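How to Clean a Desktop Computer Without Making It Worse

Most home computers die of neglect or of being cleaned. This page is meant to steer you between the two. Set aside an hour on a Sunday, before you've promised anyone a printout.

What you need

A Phillips screwdriver, a soft paintbrush you haven't painted with, a can of compressed air, cotton swabs, and a bottle of isopropyl alcohol. The pharmacy sells the alcohol cheaply. Sorance sells a "PC Care Kit" for $69 that contains the same brush with a logo on it, plus a cloth. I own one. The cloth is fine.

Get it unplugged

Shut the machine down properly, switch off the supply at the back, and pull the cord. Then hold the power button for 5 seconds to drain what's left. Take a picture of the back panel before you pull the other cables. You will believe you can remember where they go. I believed that too, and spent an evening with the speakers plugged into the microphone jack, blaming the speakers.

Carry the case to the garage or the porch. What comes out of it is mostly carpet and dog, and you don't want it back in the room.

Open it up

Take off the side panel and put the screws in a muffin tin. My old Gollico case used four kinds of screw, three of which fit the same hole and only one of which came out again.

Touch bare metal on the case before you touch anything else, and do it again whenever you've walked across the room.

Blow, then brush

Start at the top and work down. Use short bursts and keep the can upright, or it will spit freezing liquid on your parts. Hold each fan still with a finger while you blow on it. They make a lovely whirring sound if you don't, and the bearings pay for it.

Whatever the air leaves behind, loosen with the brush. Go lightly around the memory slots. Dip a swab in alcohol for sticky spots and let it all dry for ten minutes — longer if you smoke, in which case you have bigger sticky spots.

Don't use the vacuum cleaner. The hose builds up static, and it eats small screws.

Close up and test

Check that every plug you bumped is still pushed in, especially the thin ones to the front panel. Plug in only the power and the monitor and see if it starts. If it beeps at you, reseat the memory until both ends click. If it starts, reconnect the rest and put the panel back on.

Do the whole thing again every March, or when it begins to sound like a hair dryer. 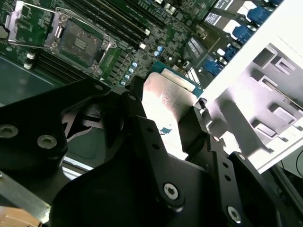
Phromma: I did everything up to the beeping, and then it kept beeping. Reseated the memory twice. In the end it was the graphics card, which had sagged out of its slot while I was busy brushing. Might be worth adding a line about pushing that back in too.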